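Home Economics, Unit 6: Cold Storage of Fruit and Vegetables
Course handout, Serell campus
Tutor: Asmaa Zerouali

Bring this sheet to the practical. It covers loading a small fridge with whole produce.

Before you load
Check each item for splits and soft patches. Leave stems on. Wash things when you come to use them.

Handling
Aubergines bruise easily and the marks show a day or two later. Hold them firmly enough not to drop them, and don't squeeze – the skin dents before it breaks.

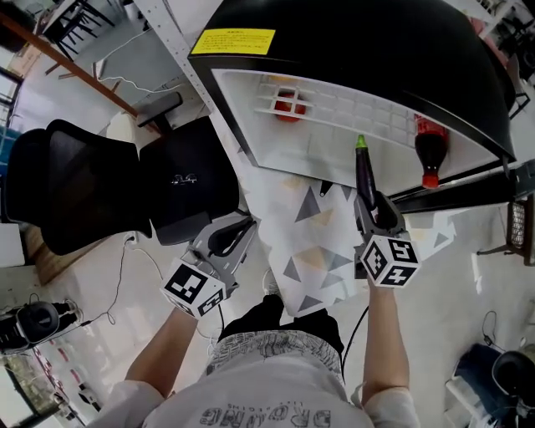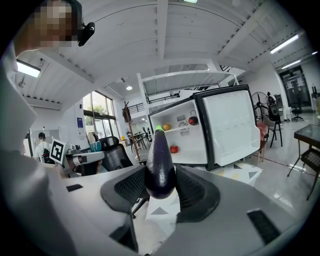
Fig. 2. A purple aubergine held in a gripper, green stem tip pointing away. Same in both views.

Placing
Keep the aubergine away from apples and ripe tomatoes, which give off ethylene. Heavy items go low down. Leave a gap at the back wall so that air can move, and don't keep the door open while you decide where things go.

For next time
Read section 4 of the course notes and write half a page on why aubergines keep badly in the cold. Hand it in at the Sulberg office.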